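The house rules I wish I'd written down first

So I finally did it. After putting it off since January, I sat down with a big pot of coffee and wrote out the rules for our simulated tabletop tasks. It came to 24 of them, which sounds like a lot until you see the mess we had before (a chat thread, two sticky notes, and my memory).

Quick background if you're new to the blog. I build and run the sim scenes for Tamavham, our little pick-and-place project. One arm, one table, a bunch of household stuff on it, and a policy that is supposed to pick up the right thing without wrecking the rest. I love this work! I am also the person who gets the messages when the numbers stop making sense, and back in the winter they stopped making sense a lot.

The worst one was a batch of 190 episodes where two of us had been scoring success differently. I counted a grasp as good once the fingers closed and the object came up. My teammate wanted it held in the air for a bit before it counted. Both fair! But we'd been dumping the results into the same sheet for weeks, and by the time we caught it we had to rescore every single one. I ate a lot of crackers that week.

So rule one is now about what counts as a grasp, and it's painfully plain. The object has to leave the surface, stay up for two full seconds, and nothing else on the table can get knocked over while that happens. If a neighbor tips, the episode fails, even if the pick itself was gorgeous. People grumbled about that last part. I get it, but I don't want an arm that's great at lifting one thing and terrible at leaving the rest alone.

The neighbor rule is my favorite of the bunch, because it's the one that changed how I lay out scenes. I used to give the target object loads of space, a nice wide empty ring around it, and of course the scores looked terrific. Now at least one thing has to stand close to the target, and if it has a handle, the handle has to point toward the gripper in some of the layouts. Mugs are sneaky that way.

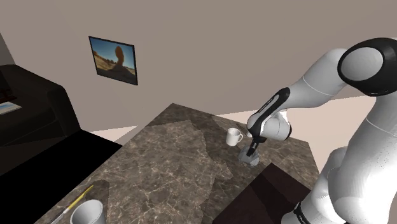
Gripper over the grey object, with the white mug for a neighbor.

You can probably guess the next one from that layout: keep the clutter. I have a bad habit of tidying scenes before I share them, and I've had to break it. Cups and pens near the edge stay where the layout file put them, sofa and all in the background. If I clear the table for a prettier render, then I'm showing people a scene that we don't test on, and somebody will ask me about it later (fair enough).

A few more that have already earned their spot:

Write down the random seed before the run starts. I used to do it after. I also used to forget.

Don't change the lighting and the layout in the same batch. Pick one. We broke this in the Palomino set and I still can't tell you which change caused the drop.

Keep your failures. All of them, even the dumb ones. We now save the first 25 failed runs of every batch and look through them together before anyone touches the settings.

Slow is the default. Arm speed near the tabletop is capped at 55 percent, and if you want to raise it you say so in the notes. Yes, it's only a simulation and a broken mug costs me nothing, but bad habits move over to real hardware faster than you'd think. I'd like to practice the way we plan to play.

Version the table. This one came out of the Preston scenes, where someone swapped the tabletop for a slightly taller one and kept the same file name. Every grasp was landing a hair low and I spent a whole afternoon blaming the gripper. Sorry, gripper.

I borrowed the format from Grident, an older project of ours, where every rule had a short "why" line underneath. I kept that for the weird ones and dropped it for the obvious ones — it was starting to read like a scolding.

There's one I haven't settled yet, and I'd love to hear how other folks handle it. When the arm makes contact with a neighbor but doesn't tip it, do you call that a pass? Right now we pass it and add a flag. Around one run in ten gets flagged, and I go back and forth on whether that's fine or whether I'm being too nice. Part of me wants to set a limit on how far the neighbor can slide and be done with it.

Anyway, if you've got your own list, drop it in the comments. I'm rewriting the section on camera placement next, and it's a mess.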